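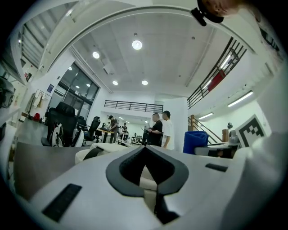

White on white, under the high ceiling.

VITERO OPENS ITS SECOND PAINT SHOP THIS NOVEMBER, AND WE'RE BRINGING 382 WHITES

I've been selling paint for most of my adult life and I still get asked the same thing every week: "Can't I just have plain white?" You can! But which one? Our new shop on Borbély Street opens in November with 382 whites on the wall, all mixed while you wait, and I can't wait to argue with you about them.

We started Vitero with one counter and a secondhand tinting machine (it rattled, we loved it). Last year we mixed 3,122 cans, and 523 of those were for ceilings alone. People really do care what's over their heads, especially in older houses where the light comes in low and every warm white goes a bit yellow by four in the afternoon.

The new place gives us room to do that properly. There's a long table for brushing out samples, a wall you can paint on yourself, and a corner with lamps so you can see your color in morning light and evening light before you buy a drop. Bring a cushion, a curtain, a chipped plate, whatever has to live with the paint. Small sample pots are $2 each and they'll stay that price through the winter.

Slavica Stojanović is running the new counter. She spent years matching trim colors for our first shop and she is much more patient than I am. "I tell people to take three pots home and leave them alone for a couple of days," she says. "Most come back wanting the one they didn't like in the store."

We'll also be the first in town to carry Jutia, a chalky flat finish we've been testing in my own hallway (two kids, one bicycle, so far so good), along with the full Vasodico line of primers and trim enamels.

Doors open at 8 a.m. and there's coffee until it runs out. Parking is behind the building, and the side entrance has a ramp if you're hauling anything heavy.

Jörg Meinecke
Owner, Vitero

Press and trade questions: ask for Jörg at either counter. Sample cards are available to writers and decorators on request.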